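Bench arm 2: cable and horn check after the August rebuild
3 min read

Lamisi Bawa put the small arm on the Larnholm bench back into service last month. The orange brackets and link are printed in-house, the gripper is the blue long-finger version. The rebuild cleared the wrist fault logged at cycle 857. Two maintenance points changed as a result and apply to anyone running the fruit-sorting task.

1. Cable slack

The white, red and dark wires go from the gripper back up to the top bracket in open loops. Leave them wide. Pulled tight against the link, the bundle loads the connector every time the wrist turns, and the old harness failed this way after 600 cycles. Before a run, jog the wrist to both limits by hand command and watch the loops. They may cross in front of the gripper but must not reach below the fingertip or catch on the bowl.

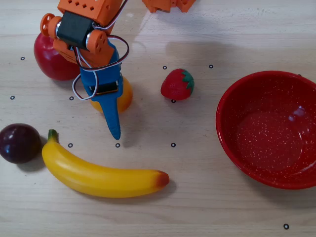

2. Servo horn and side plates

Power off first. Check the screws on the orange side plates, then the round horn. Printed plates creep under load, so a screw that was snug at install can turn freely later. Tighten by hand only – a driver on the torque setting used for the Jandum arms will crack the plate. If the horn rocks on its hub, replace it.

After either job, rerun the home position and bring the fingertip down over the center marker. Nayeli Villanueva keeps the offsets in the Jonetti sheet, row 172 onward. Enter the new value even if it matches the old one.

Spare horns are in the Hendricks drawer.

14 shares | 6 comments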